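Prustcombe Adult Reading Program
Progress report to the Flovonness Fund, 11 May 2018

Enrollment stands at 268 adults, up 45 from last spring.
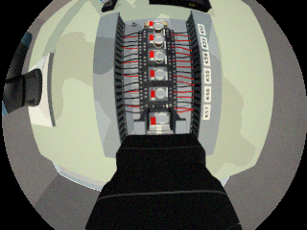 Evening classes moved to the Drokico building and now run 20 weeks. The Wikström workbooks came in late, so two groups started with photocopies.

We still owe you the attendance sheets for the second term.
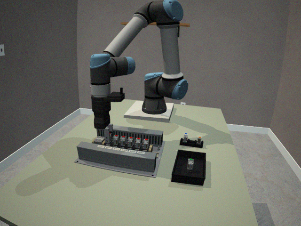
Will the remaining grant money be spent by July?
All but 50 dollars is committed, mostly to tutor pay and bus passes.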